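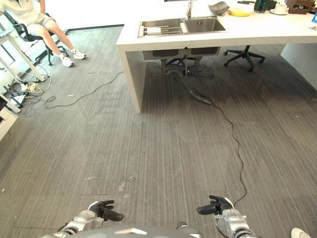
Kitchen counter check, Flendenen office, room 614

Home | Checklists | Forms | Contact
24 Dec 2024 — Fetinard Facilities
2 comments | 2 shares

1. Floor around the counter
Thin black cables lie loose across the striped carpet, one of them running out from under the counter. Trip hazard. FAIL — reroute along the wall or cover.

2. Hose
Dark grey corrugated hose comes out from under the counter and over the carpet. FAIL. Needs clipping up. Mendes to quote for it.

3. Sink and pipes
Double steel sink, drain pipes open to view below. Feel round each joint with a dry paper towel while both taps in the building riser are on. No boxing-in required at present.

4. Worktop
White roll left on the dish rack, over the left basin. Metal bowl on its side next to a yellow plate. Put away at end of day. ADVISORY.

5. Seating
Office chair base under the right side of the counter. Keep chairs clear of the cables — castors damage the sheath. ADVISORY.

6. Appliances
Labels last checked in August. Not due.

Comments
Fandamov: we can supply floor cable cover, 2000 mm lengths, grey or black.
Flendenen front desk: is item 2 for us or the landlord?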